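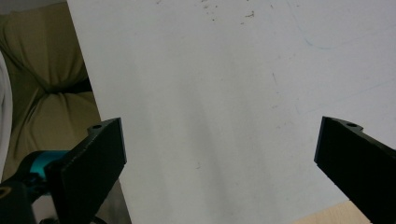
A white board with small specks and smudges, and a faint blue-green line towards the upper right.

Whiteboard table

A whiteboard table is a table with a pale, smooth top that can be written on with a dry-wipe marker and cleaned with a cloth. The name is also used loosely for any plain white work table. Such tables are found in classrooms, workshops and shared offices.

Marks

White tops show dirt sooner than wood or grey ones. Most marks belong to one of two groups. Surface marks, such as crumbs, dust and fresh ink, come off with a damp cloth. Set marks, such as old ink and fine scratches, stay behind after wiping. Ink left through a warm August is harder to shift than ink wiped off the same day.

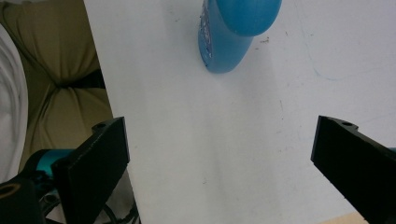 Blue plastic bottle lying on its side on a white table, with khaki-green fabric beyond the table's edge.

Cleaning

The usual method is a soft cloth and water with a little washing-up liquid. Scouring pads dull the top and make later stains worse. Bottles should be stored upright with the cap closed.

Use in Firkurness

The public workrooms at Firkurness have 17 white tables, supplied by the firm Asfaw. Of these, 13 are in the main room. The older tables, made by Starkov, were moved to the Faria annexe.

Print this page | E-mail this page

This site uses cookies. By continuing to browse you agree to our use of cookies.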